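**Tichý's lucky scarf – sweet or just marketing?**

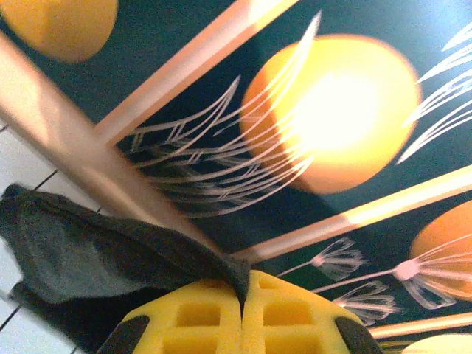 **popcornlogic:** So Tichý wore his scarf onstage again at the Varkgate premiere, and apparently his sister blessed it or something before filming started. I love a superstitious celebrity, I really do! I have my own version, a soft, slightly fuzzy piece of dark gray cloth like the one held between those yellow fingers, and it has come with me to every job interview since college. But 3000 people have already signed up for the "official" scarf from Cletier, and now I feel a bit weird about the whole thing.

**marzipan_776:** Marketing. He didn't own a scarf until Cletier signed him. Go look at the press tour for his last movie, bare neck the entire time.

**popcornlogic:** That was a summer tour though??

**dockside_dee:** I was at the Varkgate thing, way in the back, and he kept touching it during the Q&A – it looked like nerves to me. You can have a lucky charm AND a contract. My cousin plays semi-pro hockey and tapes his stick the same way every game, and if somebody paid him for the tape he'd take the money so fast.

**marzipan_776:** Your cousin isn't charging fans $128 for the tape.

**dockside_dee:** ok the price is gross, I'll give you that

**Uvlowfan9:** Can we talk about how he told the Uvlow podcast his sister gave it to him in September, and then told the morning show it was his grandma's? Which one is it? I listened to both twice.

**popcornlogic:** Maybe it was grandma's and the sister passed it on? We do that with everything in my family, I have a casserole dish that's had four owners.

**Uvlowfan9:** He said she "picked it out" for him. You don't pick out a hand-me-down.

**marzipan_776:** Thank you.

**dockside_dee:** You do if grandma had a lot of scarves lol. Anyway, did anyone see the movie? I thought the first hour dragged and then the train part was great.

**popcornlogic:** Seeing it tomorrow at 9, no spoilers please – and yes, I'm bringing my cloth.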